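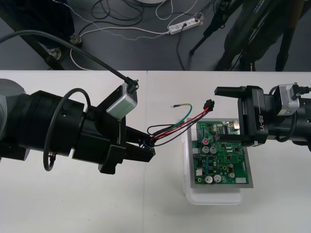
The Harness Problem
Two arms, one connector and a long year in the Gramville shared workshop

By Verena Auer
May 26, 2022

Plugging a connector into a circuit board takes a trained person a second or two. Programming a pair of robot arms to do it has taken Dagný Eskildsen and Benito Olmedo most of a year of evenings, and the log file on their shared drive stands at 2,582 attempts.

Their project is called Rulance. It occupies one bay of the shared workshop in Gramville, between the lathe and the paint store, and its aim is narrow: pick up a loose wire harness, find the plug on the end of it, and seat that plug in a header on a board. The members repair old amplifier and heating controls, and the pair wanted a job that came up often enough to be worth automating.

The difficulty is in the wire. A rigid part held in a gripper has a known position relative to the fingers. A harness does not. Grip it in the middle of the bundle and the plug hangs wherever the insulation wants it to hang, and it moves again when the arm stops. Stiff wire keeps the bend it had on the reel. Soft wire sags.

Eskildsen's first program ignored this. It assumed a fixed distance from fingertip to plug and missed by up to 19 mm. The second version looks before it moves. A small camera sits on top of each arm behind the gripper, so one arm can hold the bundle while the other views the plug from the opposite side. The two estimates are compared, and if they disagree by more than 2 mm the arm backs off and tries a new angle.

Olmedo handles the fixturing. The board has to stay at a constant height and must not tip when pushed near a corner. He tried a machine vice, which marked the board edge, and then foam, which gave way under load. The present arrangement is a flat metal plate on a clear plastic container. It costs almost nothing and puts the header at a height both wrists can reach without folding the elbow joints.

Cable routing took longer than either of them had planned. Each camera lead needs enough slack for full wrist rotation, but a loop that is too large will catch on the other arm. They lost two leads this way before settling on a run from the top of the camera back along the arm.

Insertion force is still unsolved. The arm presses until the motor current rises, then stops, and a badly aligned plug gives much the same rise as a seated one. Beat Hubmann, who maintains the workshop's test bench, has suggested a light tug after each insertion. Eskildsen has written the routine and expects to run it in July.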